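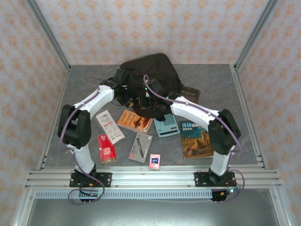 Two arms reaching in over a gray marbled worktop, orange flowers on the walls.

I love a band that leaves the count-in on the record. You know the thing I mean: four stick clicks, or somebody muttering numbers half a beat too fast, and then the whole room falls in on top of it. Skundlow do it on every song of their new one, Pendenen, and I've been grinning about it for weeks.

Home recording has gotten so good that almost any band can make a tidy album now. You can nudge every snare hit onto the grid, you can tune the backing vocals until they sit like furniture, and you can cut the half second of air before the first chord so the song starts like a light switch. I've done all of that myself, on my own band's records, and I was proud of it at the time. We once spent 129 takes on a single bass part. I still couldn't tell you which one we kept, and neither could the bass player.

So when Pendenen came in the mail I put it on expecting more of the same, and the first sound out of the speakers was a chair. A chair! Somebody scooting forward to get to the pedal, I think. Then the clicks, then that huge rusty guitar sound (two amps, one of them clearly on its last legs), and Modupe Eze coming in a little early on the first line and just staying there, ahead of everybody, dragging the song up the hill behind her. By the second chorus the drummer has caught up. By the third he's passed her. I played it again before I'd even heard track two.

I know the argument against this. A lot of people I respect make it, and they make it well. They say that noise on a record is an affectation, that a band leaving its mistakes in is showing off just as much as a band playing scales at double speed. And sure, I own some of those records too. There was a stretch when every garage band seemed to end side one with a minute of studio laughter, and I never need to hear another one. If you're adding the creaky door afterward, please leave the door alone.

But Skundlow's count-ins carry information. Listen to the four clicks before "Diler" and then listen to where the tempo lands eight bars later. It's faster, quite a bit faster, and you can hear the band agree to it. The bass leans, the hi-hat opens up, Eze laughs in the gap after "never mind the river," and off they go. Chop the clicks and lock the tempo and you'd still have a good song with a good riff. You'd lose the part where a group of people make up their minds together, and that's most of what I go to rock music for.

The quiet songs may be the better case. "Plattner" is just voice, one guitar and an organ that wheezes between chords, and the wheeze is practically a second melody. You hear the guitarist breathe in before the hard change. He gets it, barely - there's a dead note in the middle that most producers would have fixed before lunch. I've come to wait for that dead note. When they played it live in February I caught myself missing it, because of course he nailed the change that night.

They pressed 500 copies on vinyl, and mine has a little tick in the run-out groove that I've gotten fond of as well. (I'm aware I may be too far gone on this subject to be trusted.) The digital version is the same mix, chair and all, so don't feel you have to hunt down the wax.

What I'd really like is for more young bands to hear it before they book their first session. I talk to a lot of them at shows, and so many are scared of the recording part. They think a record has to be the perfect version of the song, so they practice until the song is stiff and then they fix whatever's left on a laptop. I'd tell them to set up close enough to see each other's hands. Play it 4 times, go get a sandwich, and pick the one that made somebody whoop. If the whoop is on the tape, leave the whoop!

And turn the click track off for at least one song. You might hate the result. My band tried it last winter and the first attempt sounded like a piano going down a fire escape, but the second had something in it that we hadn't managed in ten years of careful work, and it's going on our next record with the cough at the start and the amp hum at the end.

Pendenen is out now. Play it loud, and start it from the chair.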